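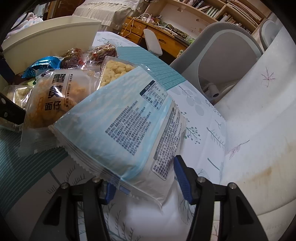
Interlibrary loan

Interlibrary loan (ILL for short, and I'll call it that because I've typed the long version enough for one lifetime) is the arrangement that lets you borrow a book from a library you don't belong to. You ask your own library, your library asks another one, and the book travels. I worked an ILL desk for years and I still get a little thrill writing that down!

How it works

Say you live in Pidwood and want a history of canal building that Pidwood doesn't own. The staff search a shared catalog, find a copy in Brindcombe, and send a request. The library asking is called the borrowing library and the one with the book is the lending library. You, the person who wants the thing, are usually called the patron. The lender can say yes, say no, or say yes with strings attached, and "in-library use only" is the string people grumble about most.

Articles are handled differently. Most of the time a journal article gets scanned and sent as a file, so there's nothing to return. Copyright rules limit how much of one book or journal can be copied, and those rules vary by country.

What usually can't be borrowed

Rare books, reference sets, brand-new bestsellers and fragile local newspapers tend to stay put. Some places lend microfilm, some don't. Music scores are hit or miss (try anyway).

Costs and loan periods

Many public libraries charge nothing, or just return postage. Ours charged $2 a request, and the normal loan was 4 weeks counted from the day the book reached us. Renewals are up to the lending library, so ask before the due date and not on it.

The Kusamdale exchange

The system I know best is the Kusamdale exchange, which started as a van run between two branches and now takes in about 40 libraries, from village reading rooms to a college collection. Its first coordinator, Purificación Miranda, kept the requests on index cards, filed by the town the book was going to. The cards were replaced by a program everyone called Chaturvedi, after the reading room where it was first tried out. I liked the cards better, but Chaturvedi could tell you where a book was while it was still on the van, and I'll admit that was wonderful.

The exchange filled 1,249 requests in its busiest November. Large-print novels and car repair manuals made up a big share of them.

Terms you may run into

Union catalog: one catalog listing what many libraries own.
Unfilled: the polite word for no.
Recall: the lender wants it back early.
Book strap: the paper band around the cover with the due date on it. Please leave it on.

Last updated January 9, 2024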